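Participants wanted — testing group for Costano, a mapping tool for community decisions

Posted by the Brunance project team
Location: Celtau area and online
Paid: yes, see below
Closing: end of May

We need people. Quickly, if possible.

Costano is software for laying out an argument on screen as a map. Issues, options, points for, points against, who raised them, what they connect to. Started as something we used in our own planning meetings, then a neighborhood group asked if they could borrow it, then another. Now it needs testing by people who did not build it and do not owe us any politeness.

The test case is a real one. The Falcão footbridge and the path on either side of it. Repair it, replace it, move it, or close it and put the money into the road crossing. Feelings are strong. There are 194 written comments from the first public round and right now they sit in one long spreadsheet that hardly anyone reads to the end. We want to see if a group of ordinary residents can turn those into a map that other residents can follow and argue with.

Who we're looking for

Adults, 18 and up. You live, work or study in or near Celtau, or you use the Falcão path often enough to have an opinion on it. No opinion is also fine, we need a few of those.

You do not need to be good with computers. If you can write an email and drag a file into a folder you have enough. People who normally skip public meetings are very welcome. So are people who go to all of them.

We would especially like to hear from wheelchair users, parents with strollers, night shift workers, and anyone who reads English as a second language. The last round missed most of you.

Not eligible: elected officials, city planning staff, anyone bidding on the bridge work, and people who have done paid work for Brunance in the past 12 months. Sorry. Family of the above, ask us first.

What you'd be doing

There are 11 places. Each person does 3 sessions of two hours, plus some short tasks at home between sessions, maybe half an hour a week.

Session one is learning the tool. You get a batch of comments and try to place them on the map. We watch where you get stuck and keep our mouths shut as long as we can stand it.

Session two is in small groups. Everyone works on the same map at the same time, from separate laptops. This is where it tends to get messy — two people moving the same point, someone's option vanishing under someone else's. We know about some of this. We want to find the rest.

Session three, you bring your map to people who have not seen it before and they ask questions. Then you tell us what you'd change. After that you're free.

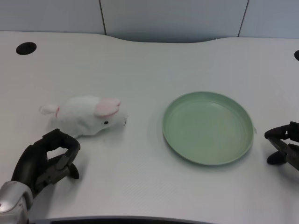

Sessions run from 6:30 pm to 8:30 pm, at our office in Celtau. An online group will run if enough people ask for it, same hours. Tell us on the form which you prefer, or if either works. Please don't sign up for both, the form will let you but it makes a mess at our end.

We record the screen and the sound during sessions. No faces. Recordings are used by the project team to fix the software and are deleted when the final report is done. Quotes from you may go in the report without your name. If you don't want to be quoted at all, tick the box, it does not affect your place.

What you get

Forty dollars per session, paid the same week by bank transfer or gift card, your choice. The at-home tasks are covered by a flat thirty dollars at the end. Bus fare paid back if you keep the ticket. Sandwiches and fruit at the in-person sessions, tell us about allergies on the form.

If you have to drop out partway you still get paid for what you did.

You also keep access to Costano afterward, free, for your own group or street or school board fight or whatever it is.

What you should know before applying

The software is not finished. It will crash on you at least once. Save is automatic but undo only goes back one step at the moment, we're working on it.

This is not a vote on the bridge. The map goes into the public record for the second round of comments along with everything else, and the city decides. We have no say in that and no view on it as a project. You may get people on the other side of the argument in your group. That's partly the point, and we ask everyone to keep it civil. A facilitator is in the room the whole time.

Laptops provided in person. For the online group you need your own, with a reasonably up to date browser. Tablets sort of work. Phones don't, the map gets too small to read and teh menus overlap.

The office is step-free with an accessible restroom. Large print handouts on request. If you need a sign language interpreter please say so when you apply so we can book one, they fill up fast.

How to apply

Fill out the short form on the Brunance website, under Costano testing. Takes five minutes. It asks for:

Your contact details and zip code
How you use the path, if you do
Which group, in person or online
Any access needs
One or two sentences on the last time you took part in a local decision, or why you didnt

If the form gives you trouble, leave a message at the office with your name and number and we'll go through it over the phone.

If we get more people than places we'll pick for a mix of ages, neighborhoods and views. Everyone gets a reply either way, usually within a week of the closing date. Not picked this time — we can keep you on the list for the fall group, if you say yes to that on the form.

Please pass this on. Library boards, group chats, the laundromat, wherever.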